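Bakano and the Paper Moon: Report on Our Short Animated Film
Helmi Hyvönen and Wumpini Arthur
2020-10-24

Our project was a stop-motion film for children aged four to seven, and we loved making it! Bakano is a small badger who believes the moon is made of paper and sets out to fold himself a spare one. The story started as a bedtime tale Wumpini's aunt used to tell, and we turned it into a script over the summer (the first draft had far too many owls).

We built the puppets in August from wire, felt and foam. Bakano has 3 heads, one for each mood, and swapping them between shots worked much better than the clay mouths we tried first. We shot 900 frames and kept 500 of them.

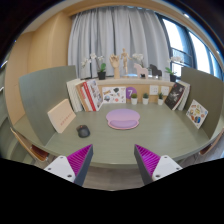 Sound took us the longest. We recorded the voices ourselves, with Helmi as Bakano and Wumpini as everybody else, including the river. Room echo was a real headache in the early takes, so we went looking for quieter corners to read in. A desk with an upright divider on each side, like the gray-green one in the photo, became our favorite kind of spot for reading lines, and the whole goodbye speech was done at one in a single evening.

We showed the film to a class at Javedberg school. The children laughed at the sneeze (we had nearly cut it!) and went very quiet when the moon blew away. Two of them asked if the badger got home, so we are adding a short shot of his front door before we hand in the final version.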